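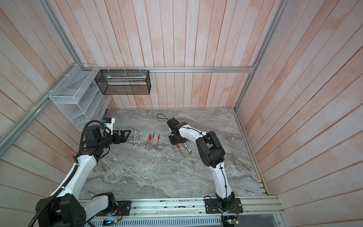
Speaker notes – Gument student robotics, what we got and what we didn't
Narayanan Varghese, Vukville, 10/10/2025

Start without the title slide. Say who I am: I supervise the student project at Ayala, I teach the evening section, I did not write the grant text. Pause. They usually laugh at the grant text.

Slide 2. The claim. The course page says students will "teach a two-arm robot to tidy a desk." Read it out slowly. Ask the room what they think "teach" means there. Take two answers, no more, last time this ate ten minutes.

What the students do: they drive the arms by hand through a pen-sorting job, over and over, then train on the recordings. Red pens, white pens with green tips, one marble tabletop. Wire organizer on the left wall, black mesh basket at the back. That is the whole world as far as the model is concerned.

Slide 3. Numbers. The team, Verkelero, had six students. They recorded 200 runs and threw out 37. Say why: dropped pens, arms in each other's way, one student who kept stopping to fix her hair. Don't name her, she may be in the audience.

Somebody will ask for the success rate. I don't give one, and I should say so before they ask. The students had one, it was very high, and it came from pens laid out by the same people who laid them out for training. When I put the pens down myself the arms looked a lot less clever. I didn't do enough of those to call it a number either.

Slide 4. The crossed pens. Two pens leaning on each other is where I'd send anyone who thinks this is solved. A parallel gripper has two fingers and wants one thing between them. Students found this out in the second week and quietly began laying the pens further apart. I don't blame them, they had a demo in April. But it went into the report as "improved grasp reliability" and I made them take it out.

(If short on time skip to slide 6.)

Slide 5. Why two arms? I've asked every group. Best answer so far was that the left one can't reach everything. Fine. Then is it a two-arm task or two one-arm tasks on the same table? Leave that hanging, don't answer it.

Slide 6. What they did learn. Be fair here, I was too grumpy at the spring version. They can wire and mount an arm. They learned that a cable tie in the wrong place costs an afternoon. Three of them can now read a training curve and distrust it – I'd pass them on that alone.

Slide 7. What I'd change. Somebody outside the team sets the table for every test. Failed runs get kept and shown. No video in the final presentation unless it is uncut.

Questions. If the dean's office asks about scaling up to 100 students: we have one cell. Say it politely.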